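Subject: Re: [itora-fans] Ander's kids at the premiere??
From: Rajeshwari Lobo

On Tuesday, Kelechi Chukwu wrote:
> Did everyone see the Ander interview yet? The bit where his son asked
> why the lady at the bakery knew Daddy's name had me in pieces. I've
> watched it 3 times. Does anybody know if the long version is up, and
> is it true that Chung is leaving the show after this season? My cousin
> swears she read it somewhere but she also swore the Kuvonent tour was
> canceled, so.

Hi Kelechi, hi all,

Yes!! I saw it with my sister and we both lost it at the bakery story. And then he says the little guy went home and asked if the dog was famous too (I would like that dog to be famous, please). He always seems so shy in interviews and the minute he gets going on his kids he can't stop talking.

The long version is up, but only on the Itora members' page for now. It runs nearly 60 minutes and the family stuff is all in the first half. After that it's mostly him talking about learning to ride a horse for the finale, plus a long detour about soup. Worth it if you have laundry to fold.

On Chung, I don't think it's true. The only place I found it was a comment under an old clip, and the person gave no source. She's already been talking about costume fittings for next season, so I'd tell your cousin to relax. The Kuvonent tour is still on too, 13 dates starting in September, and I have my ticket!

Speaking of which, a few of you asked off-list about the room for the tour weekend. It sleeps two in a double, and one spot is still open if somebody doesn't mind sharing with me. I don't snore, I just talk about season two until I fall asleep.
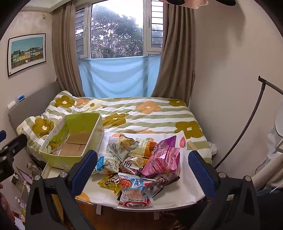 The bedroom, houses poster on the left

Write me directly if you want it so we don't clog up the list. We're at 860 members now and I got scolded last time.

Oh, and does anyone still have the radio thing Ander did before the show started, the one where he sings? My copy won't play anymore.

Rajeshwari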